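Bedroom inspection checklist with comments
Lenihan House, Unit 14
Inspected 12 November 2019

Items are marked OK, Attention or Not checked. Comments follow each item where there is something to add. Items marked Attention should be closed out before the next routine visit in June.

Entry and door

Door opens fully and closes without sticking — OK
Door handle tight — Attention
Handle turns but has some play. Tighten the two grub screws on the inside plate.
Path from bed to door clear — OK
Door stop fitted — OK
Rubber is worn on one side. Leave for now.

Electrical

Power points free of cracks and scorch marks — OK
Power board in use — Attention
One Prorine four-way board, plugged into a second board behind the bedside table. Tenant asked to remove one of them. Use the wall outlet for the lamp and keep the board for the phone charger only.
Cords under rugs or bedding — OK
None found.
Electric blanket — Not checked
Tenant says it is packed away for summer. Check the date tag and the cord when it comes out again.
Ceiling light working — OK

Smoke alarm

Alarm present and within service date — OK
Test button pressed — OK
Sounded straight away. Could be heard in the kitchen with the door shut.

Window and coverings

Window opens and locks — OK
Blind cord secured to wall — Attention
The cleat is there but the cord was hanging loose beside it. Wound up during the visit. The cleat sits 54 cm off the floor, too low for this type of cord. Refit higher, out of reach of children.
Mould or moisture on sill — OK
Slight grey staining at the left corner, dry to the touch. Same as last visit.

Wardrobe

Fixed to wall — Attention
Akik wardrobe, bracket supplied but never screwed in. Maintenance job 343 raised. Until it is done, nothing heavy on the top shelf.
Doors run or swing properly — OK
Space in front clear — OK

Bed and bedding

Frame and slats sound — OK
One slat had slipped out of its holder. Put back.
Mattress condition — OK
Gromance mattress, no sag. Turn it at the next linen change.
Bed clear of heater — OK
Heater is on the opposite wall, around a metre and a half from the foot of the bed.
Sheet fitted, no trip hazard at the floor — OK 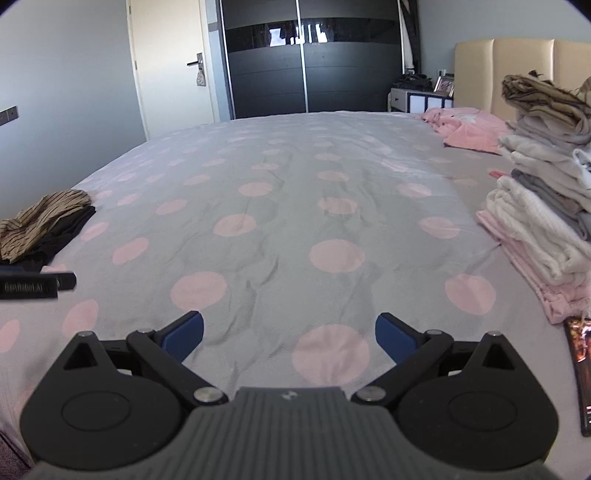
Photo: bed, Unit 14

Pale grey sheet with pink polka dots. Some creasing down the middle, no action needed. Folded clothing on the bed to be put away so the mattress can be turned.

Floor

Carpet flat, no lifted edges — OK
Join at the doorway has started to fray. Trim and glue if it gets longer.
Storage under bed — Attention
Two flat boxes pushed in near the power board. Move to the other side.

Follow-up

Maintenance to do the door handle, the blind cleat and the wardrobe bracket in one visit. Tenant to sort out the power boards and under-bed boxes. A copy of this sheet was left in the kitchen.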